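Brandau brings assisted sorting to the Oltmanns returns hall

Brandau has finished the first stage of Janico, its automation project at the Oltmanns returns centre. From December, robot arms will take over the heavy night sorting.

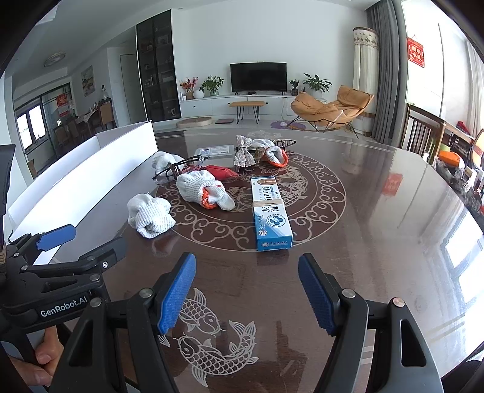

The 31 sorters of the hall keep their jobs and their pay. Each receives 50 hours of paid training in teaching and checking the machines. Small mixed goods are the hardest lesson: a knitted glove does not keep its shape like a medicine box.

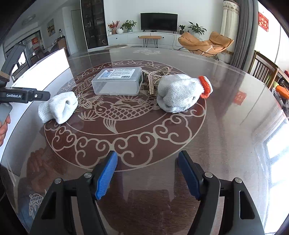
The late shift will now end at 10 pm. The centre handles 4,000 returned parcels in one day.

Press contact: Brandau, extension 401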